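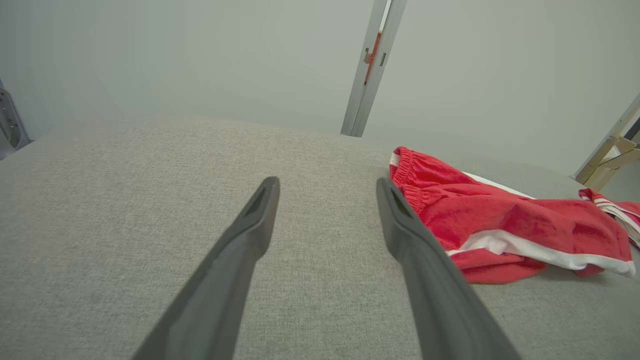 Una lectora que firma solo como Delorme me escribe que en su casa el sofá es una estación de paso: la ropa sale del tendedero, se queda allí hasta la noche y de allí va al armario, y que no entiende por qué hay quien convierte eso en un problema moral. Añade que su madre pensaba lo contrario y que dedicó media vida a tener un sofá despejado por si venía una visita.

Inicio | Opinión | Casa | Cartas | Archivo | Suscripción

Estoy de acuerdo con Delorme en casi todo, y quiero explicar por qué, y también en qué punto me separo de ella.

El sofá es el mueble más grande que hay en muchas salas y el que peor se usa. Se compra para sentarse, se elige por el color y por las medidas de la pared, y luego pasa buena parte del día vacío. Entre las ocho de la mañana y las ocho de la tarde, en una casa donde todos salen, no se sienta nadie. Que durante esas horas sostenga unos pantalones cortos, una toalla o una chaqueta no le quita nada a ninguno de los que viven allí. La superficie es ancha, queda a una altura cómoda y está cerca del paso. Una mesa pequeña se llena enseguida, y la cama está en otra habitación.

Vivo en Rultudcombe, en un piso de 55 metros cuadrados. Lo digo porque en esta discusión los metros importan más que el carácter. Quien tiene un cuarto de plancha puede permitirse la opinión de que la ropa no se deja en la sala. Quien no lo tiene dobla la colada donde puede, y casi siempre puede en el sofá. He leído muchos artículos sobre orden doméstico y pocos dicen en qué casa vive el que los firma. Me gustaría saberlo.

Durante años hice lo que hacía la madre de Delorme. Recogía cada prenda en cuanto la veía. Si alguien dejaba una camiseta en el respaldo, yo la llevaba al cesto, y si estaba limpia, la volvía a lavar por no preguntar. Lavé mucha ropa limpia de esa manera. El resultado era una sala que parecía la de un catálogo y una persona, yo, que no se sentaba en ella. En un sofá tan cuidado uno se sienta con prevención, mirando si lleva algo en los bolsillos.

El cambio no vino de ningún método. Vino de una tela. El sofá anterior era de un beige muy claro y todo se le notaba. Cuando se venció, compramos en Suvmont uno gris, de tejido algo rugoso, de los que disimulan bastante. Costó 882 euros con el transporte, y tardó en llegar más de lo prometido. El vendedor insistió mucho en que aguantaba bien el uso. Le creí porque quería creerle, y hasta ahora no me ha dado motivos para quejarme. Desde que lo tenemos me preocupo menos. Un mueble que se puede limpiar cambia las normas de una casa más deprisa que una discusión.

Hay que hablar también de la clase de ropa, porque no toda es igual. La ropa de deporte es la que más acaba en los asientos. Se quita con prisa, pesa poco, no se arruga de un modo que importe y casi nadie la cuelga en una percha. Tiene además un estado ambiguo: unos pantalones cortos que se han llevado una hora no están sucios para todo el mundo. En mi casa hay dos opiniones sobre eso y no se han acercado en todo este tiempo. La prenda dudosa no va al cesto, porque alguien piensa ponérsela otra vez, y tampoco vuelve al cajón con lo limpio. Necesita un tercer sitio. Si la casa no lo ofrece, el tercer sitio será el sofá, o una silla del dormitorio.

A los que escriben sobre orden les cuesta reconocer esa tercera categoría. Proponen cestos de ropa sucia y cajones de ropa limpia, como si entre una cosa y otra no hubiera nada. Y entre una cosa y otra está media semana de cualquier persona: el jersey de andar por casa, la bata, el pantalón que aguanta un día más. En noviembre puse tres ganchos detrás de la puerta del baño, de la marca Adberg, baratos, atornillados por mí y un poco torcidos. Han servido más que cualquier regaña. No han vaciado el sofá del todo, y tampoco era esa la intención.

Llego al punto en que me separo de Delorme. Ella dice que la ropa se queda hasta la noche. Muy bien, pero ¿quién la lleva al armario? En su carta no hay sujeto. La ropa «va», como si tuviera piernas. En muchas casas esa frase esconde a una persona que es siempre la misma. El montón del sofá se puede defender mientras el que lo hace sea también el que lo deshace. Cuando uno lo hace y otro lo deshace, ya no hablamos de gustos ni de tolerancia con el desorden. Hablamos de trabajo, y de trabajo sin turno.

He oído el argumento contrario: que al que le molesta la prenda, que la recoja. Me parece tramposo. Con esa regla gana siempre el que menos ve. Y no ver se aprende muy bien, sobre todo cuando compensa. Conozco adultos capaces de sentarse al lado de una chaqueta arrugada durante toda una película, levantarse y seguir sin saber que estaba allí. No creo que les falle la vista.

La norma que tenemos ahora es sencilla y se cumple a medias. Lo que está en el sofá puede estar hasta la cena. Antes de cenar, cada cual se lleva lo suyo. Lo que queda después va a una caja que hay junto a la puerta, sin doblar, y nadie tiene obligación de preguntar de quién es. El primer mes la caja estaba siempre llena. Ahora suele haber un calcetín y alguna prenda que ya se ha quedado pequeña. No doblo nada que salga de esa caja, y confieso que al principio me costó, porque doblar me tranquiliza.

Estas semanas, con todos en casa más horas que nunca, la norma se ha resentido. El sofá ha sido despacho, gimnasio, aula y, alguna tarde, comedor. Hubo días en que a mediodía ya no se podía saber qué había debajo de las mantas. No me pareció momento de ponerme estricto. Lo que sí hice fue sacudir los cojines más a menudo y dejar de mirar fotografías de salas ajenas, que en mayo estaban todas llenas de luz y de pan recién hecho.

Sobre las visitas tengo poco que decir. Cuando vuelvan a venir, apartaré lo que haya y se sentarán. El que viene a verme a mí no viene a inspeccionar la tapicería. Y si alguien deja su abrigo encima del brazo del sofá, como hace todo el mundo en cuanto entra en una casa, lo dejaré ahí hasta que se marche.

23 de mayo de 2020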